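Print this page | E-mail this message to a friend
This site uses cookies. By using the list archive you accept them.

Kaimal Craft Room List
Subject: Re: Markers and cups
Posted: 2018-07-27

Sharada Mathew wrote:
> We bought 30 sets of markers in June and half are
> already mixed up. Do you sort by color or just put
> them all in one bin? The Flarkivar trays are too
> shallow for ours.

Sharada,

We gave up on the one big bin. Each table now gets small plastic cups, and the markers go back in at the end of the session. We don't sort by shade -- a light blue cup on the table is enough of a reminder to put things away.
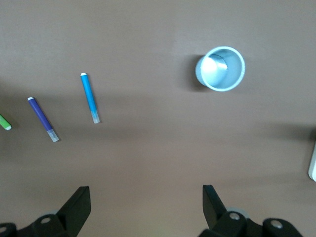 Sharada asked me off list whether the cups tip over. They do if you put in too many long markers. Keep it to 2 or three per cup and spread the rest over other cups.

I thought about matching cup and marker, pink in pink and so on. It looks nice, and the younger kids like it, but it takes longer to clear up.
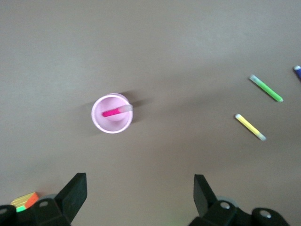

Anitha Pillai would go the other way and store everything flat in a Dalex drawer, caps all facing left, so the ink stays even. I haven't tried it. Our drawers are full of paper.

For the count at closing time we lay the loose ones out on the table first, then fill the cups. Missing caps go on the list for Mendus.

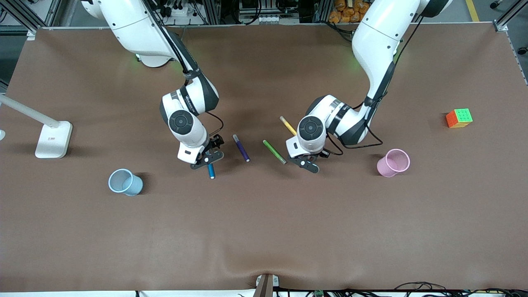

Blue, purple, green and yellow markers at the table.

I can bring spare cups next time if you want to try them.

E-mail link to this thread
Last updated: 3,000 messages in archive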